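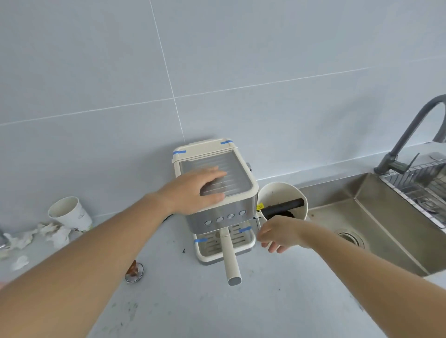 The last line change

Ebbe Engebretsen keeps the rule book in the glovebox of his car, next to the spare whistles. He has refereed ice hockey in the Jimbridge district league for 12 seasons and still reads the section on substitutions before every match.

"Most of the arguments I get are about too many players on the ice," he says. "People think it's a matter of counting. It's a matter of where the player coming off is, and whether he touches the puck."

In March he gave two bench minors for it in the same period, both against Tetivberg, in a match they lost by a goal. The Tetivberg coach, Nermin Akyol, was still unhappy when we spoke.

"The first one was fair," she says. "On the second our defender was at the door with one skate off the ice. The puck hit him. He didn't play it."

Engebretsen remembers it differently. He says the defender turned his stick to the puck and moved it along the boards.
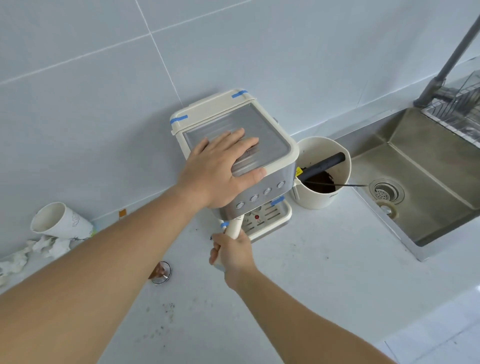 Coffee first: one hand on the machine, the other on the handle.

The league has no video review. A camera system for the Jimbridge rink was priced at about 3,000 a season, and the clubs voted against it. Akyol was in favour. Engebretsen had no vote and says he would have been happy either way.

What did change is the pre-season meeting. Coaches and officials now go through substitutions together on the ice, with players standing in for the awkward cases. Akyol brought her second line to the last one and had them repeat the change at the door until both sides agreed on the call.

Tetivberg open their season at home to Sandhu. Engebretsen has the whistle.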